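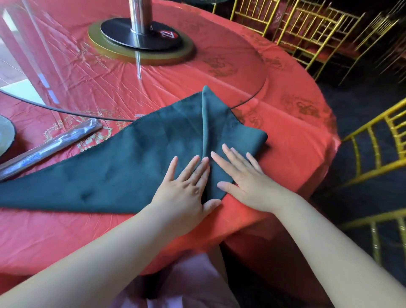
Our project was a two-arm table machine that folds cloth napkins for banquet tables. We built it in the shared workshop at Grimadton and called it Hokel. This report covers the second build, from December on.

The first build failed on cloth. It could fold paper and thin card, but a napkin slid along with the gripper and the crease ended up in the wrong place. We went back to folding by hand and wrote down what each hand was doing. In most steps one hand only holds. It lies flat with the fingers spread, and the other hand does the moving. Our first build had no holding part at all.

So the left arm now carries a flat pad with a soft rubber face. It presses with the weight of a 500 gram block and stays still until the right arm has finished the fold. The motors are from Keteck and the frame is cut from scrap shelf board. 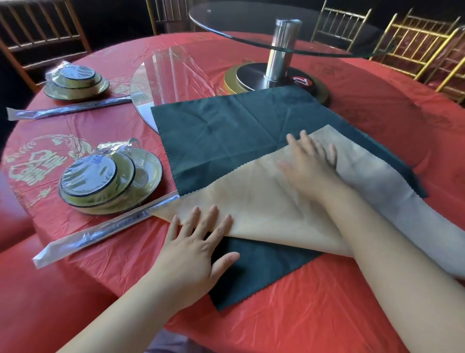
Kan Robotics Club - Home and Workshop Builds

The fold we chose uses two napkins, a lighter one on top of a larger dark green one. The colors help, as the camera can find the top layer without any markers. The zigzag edges were harder. Our edge finder read every tooth as a corner until we smoothed the outline first.

A slick tablecloth is the other problem. Pressing on the pad too far from the crease makes the red cloth wrinkle, and then the napkins move with it. We shortened the pad and moved it closer to the fold line.

We ran 41 full folds on the second build. In 19 of them both layers stayed lined up to the end. Most of the bad ones went wrong at the last tuck, where the fingers have to curl over an edge and our gripper can only pinch.

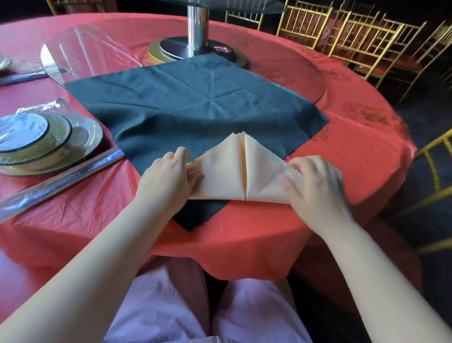 One reader of our draft asked why we did not just put the napkins on a foam board, fold them there and slide them over to the table. We did try it with the first build. Folding was easier, but the top layer came open during the slide, so we went back to folding in place.

Work left to do:
Add a bending fingertip to the right gripper
Rewrite the tuck step
Replace the shelf board under the left arm - it flexes when the pad comes down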